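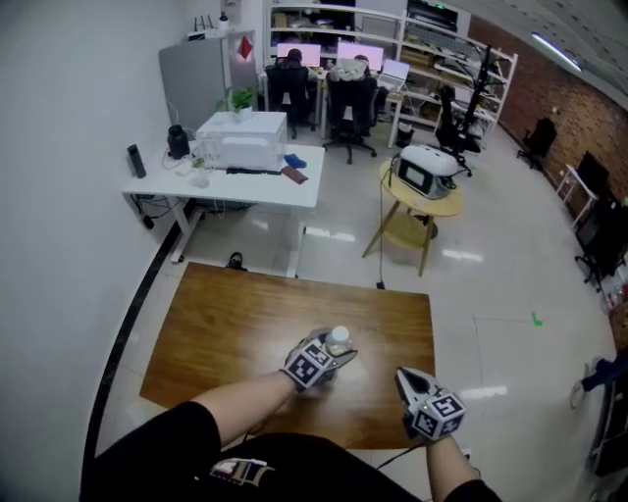

Figure 1. A small water bottle held in a hand-held gripper above a wooden table. The second gripper is at the right.

Service Robotics, Unit 4: Can machines do the chores yet?
Course handout, Trandcombe evening program, May 2025

Please read this before the class and bring it with you. The slides from December are old now, so do not study from them.

4.1 The question

When people ask if robots can do housework, they usually think of one robot which does everything. I prefer to ask it chore by chore. A floor vacuum is a machine doing a chore, and it has been in shops for many years. Clearing a table is a different matter. The objects change every day, and the person who left them did not think about the robot.

4.2 Why a bottle is not easy

Look at the bottle in Figure 1. It is clear plastic, and a depth camera often sees through such material or gets a wrong distance. Thin plastic also bends when it is squeezed, and the weight depends on how much water is inside. A person corrects all this without thinking. A gripper with two jaws has to get it from the motor current, from the camera, or from examples.

In Figure 1 the grippers are guided by human arms. The black and white squares on the cubes are markers. A camera can use them to calculate where each gripper is and how it is turned. With this method we record how a person does the task, and later a robot arm can be trained on it.

4.3 Our exercise with the Akidari arm

Last term the class ran the Akidari arm on one task: take a bottle from the table and put it in a bin. We made 17 trials. In 14 the bottle arrived in the bin. In 2 the arm closed beside the bottle, and in the remaining one it dropped the bottle on the way. For a laboratory this is a nice result -- for a kitchen it is not enough, because somebody must pick up what has fallen.

4.4 Shop floor

The Sjöberg packing line, which we visit in Unit 5, is easier in one way. The parts come always in the same position and the light does not change. It is harder in another way, as the line does not wait for a slow arm.

4.5 To prepare

Choose one chore from your home or your work. Write down each step, also the very small ones, and mark the steps where you use touch more than eyes. Then read the Trilludness case, pages 2 to 4, and compare it with your list. One page is enough. Drawings are welcome.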